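Otero shops get a common rulebook for hand-held grippers

Nov 10, 2024
By the Otero workshop reporter

Print this page | E-mail this story

I'll admit I went to the Stesura meeting mostly for the coffee, and I came home with a rulebook in my bag and a lot of scribbled notes. Stesura, for those of you who haven't been following along, is the set of shared working rules that the robotics shops here in Otero have been arguing over since July. It covers the hand-held grippers people use to record everyday tasks so robot arms can learn from them. The first edition is out now, it has 13 rules, and you can read the whole thing before your lunch gets cold (I did!).

Two outfits have signed up so far. Sudoleo wrote most of the text and has been recording under the draft all fall. Kumarasinghe, the smaller shop across the river, held out for a while over the paperwork and then came around once the log sheet got cut down to a single page. Until now each of them had its own habits, and if you moved from one to the other you had to relearn how to start a session, how to name it and when to throw it out.

The rule I like best is the one everyone grumbles about. Before you record anything, you set the gripper over a bare table, open the fingers all the way, and look at them. Both fingers, top and inside faces, plus the slots and the screw holes. If something is loose, bent or poking out, you write it on the sheet and fix it or swap the finger before the first take. It takes no time at all and people still skip it, me included on the afternoon I got to try. I was too busy making the fingers go open and shut – it's a very satisfying thing to squeeze.

The second big one is about the table. Clear it, wipe it, and check the light. Glare on a pale tabletop is fine for the finger check but it has to be noted, and if it falls on the spot where the object will go, you move the object or the lamp. There was a long back-and-forth over whether a speck on the wood counts as a dirty table. The answer in the book is no, as long as it's smaller than a grain of rice and you're not picking up anything of that size. I thought this was a silly thing to spend half an evening on until somebody at Sudoleo told me about a run of 100 takes that had to be sorted by hand over bread crumbs.

Then there's the stop rule. After 20 takes you put the gripper down, shake out your wrist and do the finger check again. Kumarasinghe wanted a higher number and lost that one. I'm glad they did, as my own wrist had plenty to say by then and I was only picking up sponges. The count starts over when a new person takes the handle, so a pair can trade off all morning if they like.

The rest of the book is shorter stuff. Name your session before you begin it. Don't delete a bad take, mark it. Keep your free hand away from the fingers unless the task calls for two hands. Tell anyone whose kitchen or bench you're using what gets recorded and who gets to see it, and get their okay in writing – that one went through without a single question. And once a shop reaches 1,000 takes on one pair of fingers, the pair comes off and gets a proper going-over on the bench, even if it looks fine.

Will any of it stick? I'd say the finger check will, mainly for the reason that it now comes with a picture. Each session has to open with one view of the spread fingers over the empty table, and whoever reviews the session looks at that first. If the reviewer sees trouble that isn't on the sheet, the session goes back. The one I'd hand to a beginner has a thin silvery wire or strip sticking out from the front of the slot on the left finger, with a little zigzag near its tip. Easy to miss if you only look at the gap between the fingers, and just the sort of thing rule one wants on the sheet. 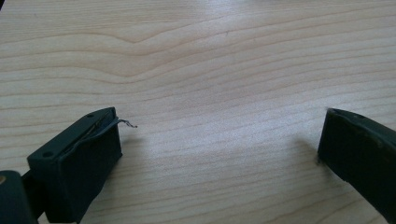

What happens next

The rules are on trial through the winter, and both shops will keep their log sheets so the wording can be fixed where it trips people up. I'm told the glare rule is the likeliest to change, with Kumarasinghe already asking for a plain yes-or-no box in place of the blank line. Paper copies are free at the Sudoleo front desk in Otero, and there's a stack of blank log sheets next to them. If you use a gripper at work and have a gripe about any of it, write it on the back of a sheet and drop it in the tray.

Print this page | E-mail this story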